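Itoser opens orders for Storora two-finger gripper kit

Retrofit set for small robot arms is aimed at laundries, linen hire and care homes
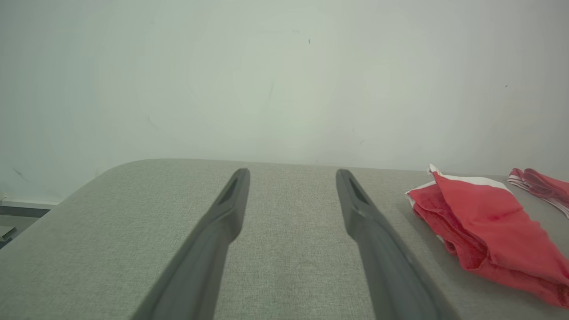 DODUSITZ, Tuesday — Itoser has opened orders for Storora, a gripper kit for handling towels, garments and other soft goods. It goes on sale in May through the distributor Abou Jaoude.

The kit contains a pair of tapered fingers, a wrist camera, a mounting plate and the control software. It weighs 900 grams and fits most light arms with a standard flange. Itoser says a trained fitter can have it running in some 20 minutes.

Cloth is hard for machines to pick up as it never lies the same way twice. Storora uses the wrist camera to look for a fold or hem near the fingers before they close. Operators can set the grip force by fabric type — thin cotton needs far less than towelling — and save the settings for each job.

The first production run is limited to 200 kits. Each one comes with two spare sets of fingertips and a 5-year warranty on the drive unit. Software updates are included for the same period.

Demonstrations can be booked at the Itoser workshop in Dodusitz. Customers may bring their own linen for testing. Orders and price requests should be sent to the Abou Jaoude sales desk.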